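# Stripping the Back Bedroom, May Edition

The bed in the back room at Uder has been slept in by everyone my family has ever been polite to. Twice a year I take it down to the mattress, air whatever can be aired, and put it together again with better corners. I keep a gallery of these things. My sister keeps one of her dog. We don't discuss whose gets more visitors.

This one is short on pictures and long on captions, as I was told the last gallery "needed context."

## The method, such as it is

Everything comes off in the reverse order of how it went on, which sounds obvious until you meet a guest who has tucked the blanket under the sheet. Pillows go on the chair. The chair is full by then, so pillows go on the floor, and the floor should have been vacuumed first. I have written this down in past years and ignored it each time.

Sheets go straight to the washer. I run them at 41 minutes, the setting between "quick" and "are you sure," and I have yet to see a difference between that and the long one apart from my mood.

## The towel question

Towels in this house live wherever they were last useful. The guest ones are brown, a decision made in the Pronditley outlet store by two people who wanted to go home. Brown terry hides coffee, hair dye and most of what a nephew can do in a weekend. It also hides itself against brown bedding, so there is generally a towel in the bed that no guest has reported missing.

My grandmother Mihăilă folded hers in thirds and then in half, edge in, and would refold yours while you were still holding it. I fold in half, then in half again, and then I put the towel down somewhere and get a drink of water.

## The brown ribbed thing

Is it a throw? A bedspread? It came with the house and it has ridges like corduroy pants, the kind a geography teacher would be buried in. Jelle Martens, who slept under it for 14 nights while his own floor was being redone, called it "the field." He meant plowed. He also asked if he could buy it, and I named a price of 50 dollars, and he went quiet and started talking about his floor again.

Fold it along the ridges and it behaves. Fold it across them and it opens up again the minute you turn around. There is a lesson about going along with the grain of things, and I'd take it more seriously from a blanket that didn't collect so much lint.

## Down to the mattress

The mattress is a Delar, bought in a year when I believed in mattresses. It cost 210 dollars on clearance. The salesman lay down on the one beside it to keep me company, and I have never felt so pressured in my life.

A bare mattress makes any room look as if somebody has moved out in a hurry. It's also the only time you find out what state the thing is in, so I make myself look. Then I get the towel off it, and the brown business folded back, and for a few minutes there's a decent stretch of nothing to admire.
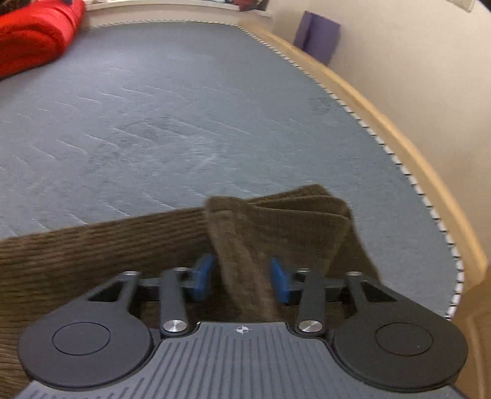 After that it's only a matter of putting back what came off. The clean sheet goes on diagonally, one corner at the head and the opposite one at the foot, and then the third corner pulls the first one off. I've tried lifting the mattress. I've tried clips — they let go at night with a noise like a small trap, and a cousin from out of town now sleeps with the lamp on when she visits.

The vacuuming happened in the end, around the pillows. I moved two of them. The others were fine where they were.

## Still to do

- Wash the ribbed cover by itself. Last time it shared a load with the white pillowcases, and we now own beige pillowcases.
- Decide if three guest towels is stingy.
- Ask Jelle about the 50 dollars again, in a casual voice.
- Flip the mattress, or look up if this is the kind you aren't supposed to flip. The label that would tell me is on the underside.

Posted 04/11/2015, well ahead of May for once. The front bedroom gets its own page when I can find the other half of its bedding.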